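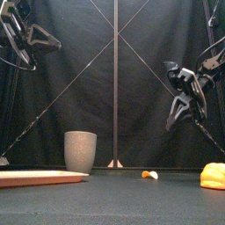 # Udance tabletop set

Search this site
Search
Go

Monday, June 11, 2018
By Dorota Pawłowska

Udance is a small collection of notes and recordings about putting things in order on a table. We began to prepare it in January, at Grondmont, and this is the first version which we share outside of our group.

## What is inside

The set has 191 recordings. Each one has a short text file with the same name. In the text file you will find which objects were put on the table, where each of them should finish, and a remark if something was unusual. The remarks are written by hand, so please expect small differences in spelling.

- `odoi/` : sorting, objects go together by kind
- `tutum/` : tidying, every object has its own place
- `notes/` : the text files
- `objects.txt` : list of all objects, with their weight

The folder `odoi` was made first and its rules are simpler. In `tutum` the order of the objects matters, and the text file gives it line by line.

## How the table is prepared

Put down only a few objects at one time, with a hand's width between them. Wipe the table before you start. An object which rolls should lie on its flattest side. If it falls from the table, write `fallen` in the notes and keep the recording.

Please do not change the names of objects. In the old list one object had two names, and Iddrisu Akolgo needed 11 days to correct this everywhere.

## Known problems

- 4 recordings in `odoi` have an empty text file.
- Weights are given in grams, but the first 40 lines of `objects.txt` were rounded to the nearest ten.
- "Left" and "right" in the notes are always meant from the front side of the table. In the oldest notes this was not yet agreed, so check them before use.

## Corrections

Write to Iddrisu for the notes and to me for everything else. Give the name of the recording and the line which is wrong. We will put corrections in the next version together with the missing text files.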